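4.2 Upkeep of the simulated yard cell

Most of our care for the Prelley cell goes into its two grippers, and we would like to say a little more about that than papers usually do. Aba Opoku rebuilt both of them in November, after the old finger models had begun to drift in their mounts by the end of a batch of 200 episodes. Each finger was given a fresh collision mesh, and the joint limits were reset by hand, a slow job that we were very glad to see finished. We now reload the whole cell every 40 episodes and look over the fingers before going on. 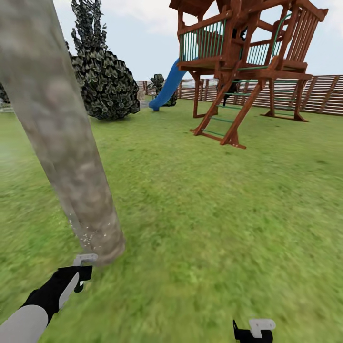
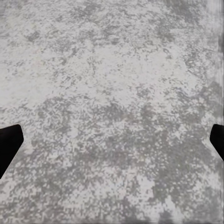
Figure 3. Views from the Prelley cell after the rebuild, with the gripper parts mostly in black.

Contact settings took us the longest to get right, and we leaned kindly but heavily on the Kikance solver notes while we learned. Our first choice of stiffness made the fingers chatter against anything round. A tree trunk like the one in the first view of Figure 3, with the left finger pad pressed to its base, is a good test for this, and we go back to it whenever a setting is changed.

Related items
Asamoah: Gripper meshes and joint drift
Vonport yard tasks, release notes
Kikance solver notes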